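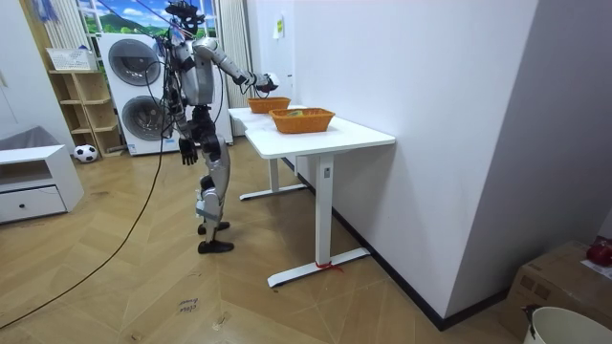
Two Baskets and a Long White Table

Ask Oanh Bạch what changed her laundry room and she skips straight past the machines. It's the baskets! Two of them, orange, woven, one a bit bigger than the other, and she'd happily talk about them until dinner.

"Everything that comes out of a pocket goes in the small one," she says. "Everything that needs a decision goes in the big one. After that my head is clear and I can fold."

I went to see her in July, expecting to be shown a clever detergent drawer or a folding trick, and came home wanting orange baskets. The color is a big part of it. So many laundry rooms are white on white on white, and a warm, rough-textured basket on a plain white table makes you want to walk over and drop something in. Bạch bought hers at Norkow, a housewares shop with a whole back wall of wicker, after 30 minutes of carrying different sizes up and down the aisle (she measures with her forearm, and I've started doing it too).

A surface you can stand at

The table matters almost as much. Hers runs lengthwise along the wall, with a rectangular top and T-shaped legs, and it leaves the wood floor mostly open underneath. She used to fold on top of the bed, bent over, and gave it up when her back complained. Now she stands. The herringbone floor gets to show itself off, the sweeping takes no time, and there's a proper run of tabletop for shirts once the baskets are pushed back.

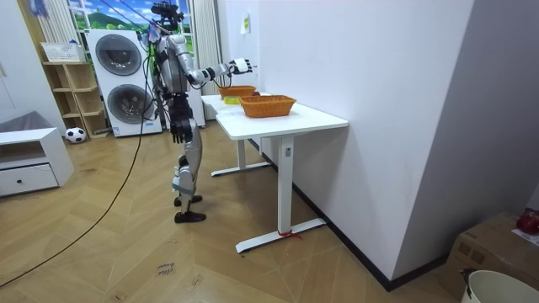
Stacking the washer and dryer made the room for all this. The old pair sat side by side and swallowed the wall, and she kept knocking her hip on the corner of one or the other. Going up gave her back enough width for open shelves in light wood, the kind with cubbies. She went back and forth over doors, and chose none. "If I can see the clothespins, I use the clothespins," she says, and I can't argue with that, having bought clothespins 3 times last year.

Her friend Nga La, who has planned utility rooms for years under the name Pomik, came over with a tape measure and one firm opinion: keep the baskets a short reach apart. Too close and they turn into one big pile. Too far and you start leaving things in between, "just for now," and we all know how long that lasts. La also pushed for the bigger basket at the near end, where you arrive with your arms full, and the smaller one farther along.

And then there's the view, my favorite thing in the room. Green hills, blue sky, white clouds, all of it printed, with pale curtains to either side like any other window. I grinned when I saw it. It costs so little, and it gives you somewhere to rest your eyes while you match socks!

Bạch's own habit is a quick sort in the evening, small things first. She picks up whatever is lying on the table, puts it in a basket, and only then opens the dryer.

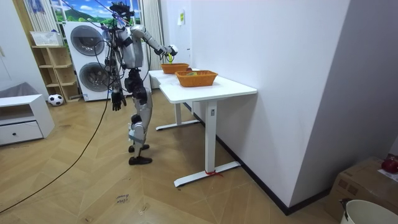 Trying it at home

Start with the table, even if it's a narrow one, and live with it for a couple of weeks before you buy anything to go on top. Take the baskets one at a time. Look for a flat bottom and a rim that doesn't snag knitwear; run an old sweater along it in the shop if they'll let you. Wicker likes a dry cloth or a soft brush, and a damp one should be followed by an airing.

If you have shelves, leave one cubby free. Bạch's advice is to let it stay free for a whole month, which I have so far managed for two days.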